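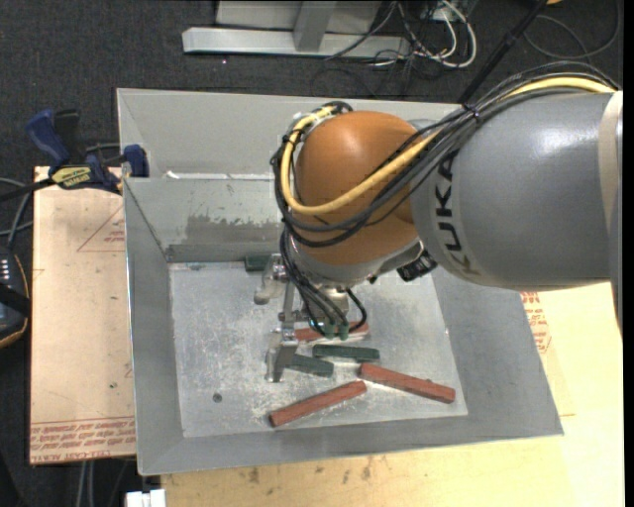 The Arm That Kept Stopping

The fault always came on the reach back. The arm would lift away from the bin, swing toward the drop-off side, come around again for the next bar, and somewhere on the way down it would simply stop. No bang, no grinding, no smoke. It stopped with its fingers open over the metal floor, a red line came up on the pendant, and everybody in the room at Drolari put down whatever they were holding.

Bin picking is one of my favorite problems in all of robotics, and I will happily bore anyone at a dinner table with it. Give a person a tray of mixed parts and they'll empty it while talking about something else. Give the same tray to a machine and you've handed it a real puzzle (which bar is on top, which one is leaning, can the fingers get in beside the wall without hitting it?). Drolari is a small integrator that loves this stuff as much as I do, and its test cell, named Flelska after a street near the old shop, is about as plain as a cell can be. There's a KUKA arm, a metal gripper, a sheet-metal bin held with a bar clamp, and a handful of red and green bars. The bars stand in for the castings that the customer, a pump maker called Volisero, wants sorted on its own floor.

And it worked! For weeks it worked beautifully. Then the team set up a long unattended run, and on pick 437 the arm froze.

The first guess was software, because the first guess is always software. A stop like that looks like a program that has run out of ideas. The logs said the controller had lost the gripper's closed signal for an instant and had done exactly what it was told to do in that case, so the engineers went looking for a timing bug. They spent 2 days on it. They slowed the arm down, they sped it up, they changed the order of the picks. The stops moved around but never went away, and the next run quit after 143 picks.

What finally cracked it was a spreadsheet so simple that I laughed when I saw it. Someone had written down where the wrist was pointing each time the signal dropped, and nearly all of the stops fell in one narrow range of wrist angles, the ones needed to get at a bar lying close against the rear wall of the bin. Picks from the open part of the floor almost never failed.

That put the blame on the cables. Anyone who has worked around robots knows the outside dressing, the hoses and wires that have to get from the arm to the tool and somehow survive every twist in between. On this cell a fat yellow cable loops around the orange wrist joint with a bundle of black ones beside it, and thinner leads drop down to the gripper. Every time the wrist rolled over to reach the back wall, one of those thin leads was pulled a little tighter than it should have been. Inside the jacket, where you couldn't see a thing, a conductor had cracked. In most positions the broken ends still touched. In a few they didn't.

A stop is a nuisance. The part that kept people up at night was the other way it could have gone. A lead that drops out can also come back at the wrong moment, and a controller that believes its gripper is closed when it's open, or empty when it's full, can swing a casting across a room. The plastic and wood test bars people use for this kind of work forgive a lot. A pump casting doesn't.

So the repair got bigger than a new cable, and this is where I got really excited. The replacement lead has more slack and a gentler bend, sure. But the signal now travels on two separate wires that have to agree, and if they disagree for longer than 20 milliseconds the arm stops and won't restart until a person has walked over, looked at the gripper and pressed reset. The reset used to work from the desk on the far side of the room. It doesn't any more, and I think that small change is the best thing to come out of the whole affair.

Sotiropoulos, the shop that makes the cable sets, also took the old lead back and cut it open. The crack was right beside the connector, in the stiff inch where the cable can't bend and so bends all at once just after. They've added a longer sleeve there and shipped a few for testing.

If you run a cell of your own, there's an easy check to borrow. Park the tool over an empty spot, put the arm in its slow mode, and roll the wrist through its full range while somebody outside the fence watches the input lights. Do it with the gripper open and again with it closed. A flicker that lasts less than a blink is worth a new cable - don't wait for it to turn into a stop.

Flelska goes back to long runs in December, with the bars pushed up against the back wall on purpose.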